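Search this site: Enter keywords Go

Filed under: Household data > Laundry & Storage > Baskets

# Mevilau Basket Notes

README, last edited January 9, 2021

Mevilau is a set of written notes and measurements on household baskets. Most of them are laundry baskets, with some storage baskets and a few crates that people use for laundry anyway. The notes were started at the Prorkville reuse shop, where baskets come in all the time and used to go out on the floor with nothing but a price sticker. The Budport shop joined in March and sends its records in the same form.

This file explains what is in the folder, how the columns were filled in, and what to watch for if you use the numbers.

## What's in the folder

- `baskets.csv` has one row per basket, 425 rows in all
- `cracks.csv` has one row per crack or broken bar, linked by basket number
- `cleaning.txt` holds free notes on what was used to clean a basket and how it went
- `old/` is the Prorkville paper sheets typed up as they were, spelling included

There is no file for lids. Lids almost never arrive with the basket they belong to.

## Columns in baskets.csv

**id** is the number on the masking tape tag. Budport tags begin with B.

**shape** is one of rectangular, round, oval or hip. "Hip" means one long side curves in so you can carry it against your body. If the corners are rounded but the sides are straight, it goes in as rectangular.

**material** is plastic, wicker, wire, cloth or mixed. We don't try to name the kind of plastic unless it is molded into the bottom and can be read.

**color** is the main color only. White covers everything from bright white to milky. Plastic that lets light through gets a `t` after the color, as in `white-t`. Hold the basket near a window before you decide, since thin walls can look solid on a dark shelf.

**wall** describes the openings: square, slot, diamond, round, solid or mixed. Many plastic baskets have one pattern on the long sides and another on the ends. Those are `mixed`, and the patterns are listed under remarks.

**floor** is solid, slotted or perforated. It is a separate column because it matters for damp things. A basket with open walls and a solid floor will still hold water at the bottom.

**rim** is rolled, flat, folded or wrapped. Rolled is a thick rounded edge you can close your hand over. Flat rims dig into your fingers when the load is heavy.

**marks** runs from clean to light to heavy. See below, as this is the column people disagree on.

**rating** is the person's own opinion, good, fair or poor. Do not average it.

## Size

Length is measured along the outside of the rim at the longest point, in millimeters. The shortest basket we take is 300. Anything under that is a bin or a caddy and belongs in somebody else's list. Anything over 900 is set aside and asked about first, because the long ones have mostly been pet beds or parts of a hamper frame.

Measure on a table, with the basket right side up. Thin baskets sag when held by the ends and you will get a different number.

## Marks and cleaning

White plastic shows everything. Gray smudges on the floor of a basket are the most common entry in `cleaning.txt`, and they are usually where clothes or shoes have rubbed back and forth. Warm water, dish soap and a soft brush take care of many of them. Baking soda paste helps with some of the rest. Scouring pads leave fine scratches that pick up dirt again, so please don't use them.

The openings are slower. Small slots need an old toothbrush, worked from the inside out. Rinse from the outside.

Score the marks before cleaning. If you clean first and score later, write `after` in remarks. The early Prorkville rows don't say either way, and we have left them blank.

## Cracks

Run a finger along the rim, then press each corner lightly. Next look along the walls from the end, with light behind them. A broken bar in a lattice is easy to miss from straight on. One broken bar is recorded and the basket still goes out. A cracked rim is a reject, whatever the rest looks like.

## Known problems

- Version 2 changed "holes" to "wall" and some old rows still use both.
- Hip and oval were mixed up in the first Budport batch. Not fixed.
- The Warrier storage unit rows have no floor entry. Those baskets were stacked when they were listed.

## Rim and walls, white rectangular type
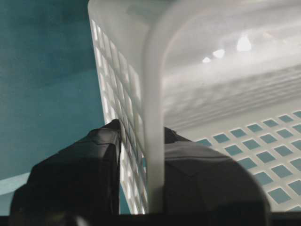
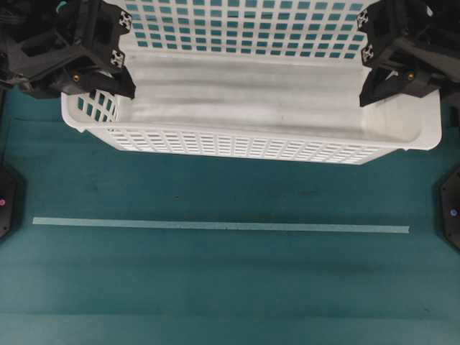 Comment from the Budport desk: could the floor column take a note on ribs? We get plenty with a solid floor that still has raised lines in it, and socks come out with the lines pressed into them. Also, we have been scoring gray streaks as light if they stay on the floor and heavy once they climb the walls. If Prorkville does it some other way, tell us before we send the next batch.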